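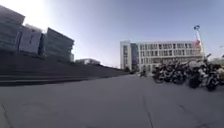
Drolura es un robot móvil de exteriores que recorre plazas y paseos peatonales guiándose por una cámara frontal de gran angular. Lo mantiene el taller Lozano, en Fikville, y su puesta a punto es una delicia para cualquier aficionado a la mecánica fina. Cada 443 horas de marcha se limpia la lente, se revisa el apriete del soporte y se repite la calibración óptica.
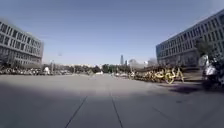
¿Cuánto dura la calibración?
Dieciséis minutos, con el robot parado y la batería por encima de la mitad.

Las ruedas se cambian a los 800 kilómetros y los rodamientos a los 2000.

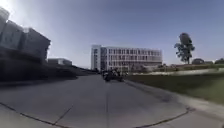

El ajuste de exposición es la parte más bonita del proceso. Se hace al aire libre, con el sol alto a un lado, y se retoca hasta que el programa distingue el borde del pavimento. Un resplandor en la esquina superior izquierda, con un edificio oscuro debajo y césped a la derecha, ¡da un contraste magnífico para probarlo! Los valores se guardan en el módulo Bekonbridge.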